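Lurnesa Notfall-Verbandset Majimbun 40

Das Majimbun 40 ist ein Verbandset für stark blutende Wunden, wie sie bei Messerangriffen, Überfällen oder Schnittunfällen vorkommen. Gedacht ist es für Tankstellen, Spätverkaufsstellen und Wachdienste, aber auch für Privathaushalte.

Inhalt: 2 Tourniquets, 3 Druckverbände, Wundgaze, Handschuhe, Kleiderschere, Rettungsdecke. Die Tasche ist rot, 9 cm tief und lässt sich mit einer Hand öffnen.

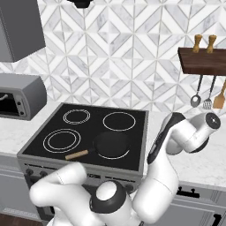 Die Wandhalterung liegt bei, Schrauben und Dübel ebenfalls. Das Set ersetzt keinen Verbandkasten für den Betrieb — es ergänzt ihn.

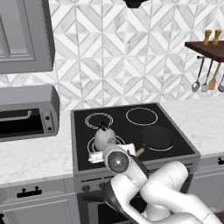
Das Set sollte griffbereit und trocken hängen, möglichst nahe am Ausgang oder an der Kasse. Nicht in abschließbaren Schränken lagern. In einer Küche mit gefliester Wand hinter dem Herd und einem Ofen auf der Arbeitsplatte daneben bitte eine andere Wand wählen, Hitze schadet dem Klebeverschluss.

Nachfüllpacks liefert Zenidcombe ab Lager Brovcombe. Die nächste Charge kommt im Oktober.

Stand: 8. September 2022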